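The Second Life of the Office Tower

Lay an old office desktop on its side, take the panel off, and you get one of the friendliest puzzles in computing. Everything has a place, and most of it comes out without a fight! Nouhaila Hamdy has been through 300 of them at Plekden, the repair shop she opened with Matvii Lysenko, and she still grins when a fresh one lands on the bench. 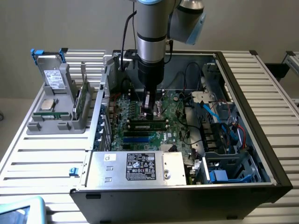 She likes to start with the drives, then the memory, and she leaves the processor for last (the socket lever is small, the pins are fine, and a slip there can cost you the whole board). Parts go in a holder beside the case, in the order they came out – that habit alone has saved her hours of hunting.

Memory is the part I'd hand to any beginner. Open the latches, lift the stick straight up, hold it by the edges. Going back in, line up the notch first and press evenly until it seats. I did my first one at 10 at night on a kitchen table and felt like a genius.

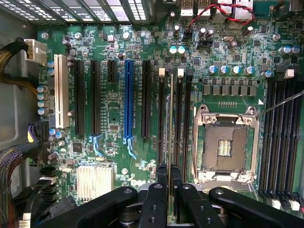

Stepan Harasym would rather people slowed down at the memory slots, and told me that half the "dead" boards he gets only need a stick taken out and seated again. He tries that before he orders anything.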